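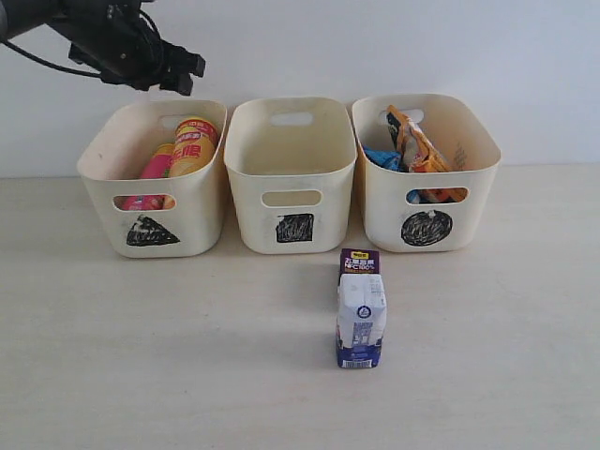 Fig. 1. Three marked bins, one juice carton, arm over the triangle bin.

Print this page | E-mail this page
Search Kirurlow course pages Go

Week 7 handout: teaching the arm by driving it
Notes by Qistina Rahman, teaching lab

Right, this is the week people have been waiting for, so I'll keep the theory short. You're going to drive the arm yourselves, from the hand controller, and sort groceries into bins. Every time you do it, the software (we use Jemine for recording) saves what the cameras saw and what your hand told the arm to do. Later on we train a policy on the lot and find out what we taught it, which is often a bit different from what we meant to teach it.

The sorting rule first. Tubes and bottles go to the triangle. Cartons go to the square. Bags and packets go to the circle. The shapes are scribbled on with marker and they're meant to be rough — a policy that only copes with a perfect printed square isn't much use to anyone. Please don't "fix" them. Somebody tidied one up last February with a ruler and Bjarke Thoroddsen had to throw out an afternoon of his recordings.

Before you record

Do three or four practice runs with recording off. The controller has a small delay, and your hands will want to rush ahead of it. Preben Overgaard, who's been driving arms longer than I've been teaching, moves so slowly it's almost boring to watch, and his demos train better than anybody's. 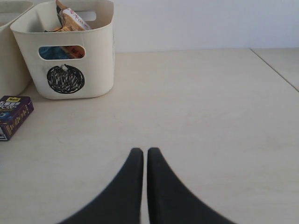
Now, the wrist view. Most of you will stare at the big overhead monitor because it feels natural, and that's fine for getting across the table. For the last few centimetres I want your eyes on the wrist feed. The policy gets that same feed, and if you made a decision using something it can't see (leaning around to peek behind a bin, say) then you've given it a move with no reason behind it. It will try to copy you anyway! So drive from the screens and keep your chair where it is.

The wrist camera is also how you catch a bad approach early. If the thing you want is sliding out of the side of the picture as you come down, stop, back up, line up again. A calm correction is good data. We like corrections. What we don't like is flailing, and you'll know it when you do it.

What counts as one demonstration

Start with the item on the table and the fingers clear of everything. Pick it, carry it above the rims, lower it into its bin, let go, back away. Press the pedal at the start and again once the arm is well clear. Forgetting that second press is the most common mistake on the whole course, and yes, I still do it. 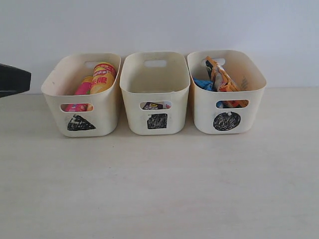
Backing away matters more than you'd think. In my first year I used to hit stop the moment I'd let go, and I ended up with a policy that dropped a carton beautifully and then just hung there over the bin with no idea that life went on. Give it a second or two of leaving. Go up first, then sideways. If you go sideways first you'll clip a rim sooner or later and drag the bin with you.

Vary things between runs. Shift the starting spot, turn the item a bit, lay a carton down instead of standing it up. Last term's group handed in 226 demonstrations and nearly all of them started from the same patch of table, so the policy was lost anywhere else. I'd take 60 varied ones over that any day. (Troels Bergmann will tell you that you need 1,000. We have argued about this in the Bech seminar and will again.)

A word on soft things

Bags are the hard part. A carton has flat sides and stays the shape you left it, but a chip or noodle bag gives when you squeeze, turns in the fingers and makes a liar of your plan. Come in on the thickest part of the bag, close slowly, then wait a beat before you lift. If it starts to tilt, that's okay, keep going unless it's really slipping. If you drop it, don't delete the run — mark it "failed" in the Prikum sheet and carry on, we use those in week 9.

Watch the bag's neighbours too. Packets lean on each other, and it's easy to pinch two at once and not notice until you lift.

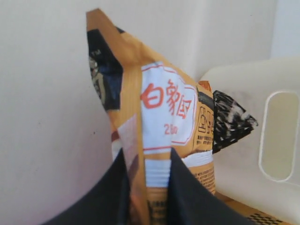
To hand in

One folder per pair, practice runs left out, failed runs marked. Add a half page on which item gave you the most grief and what you changed about your driving. Noel Macapagal is marking these and he likes short sentences. Lab is open until 6 pm, and please home the arm before you switch off.

Print this page | E-mail this page
Comments (7) | Share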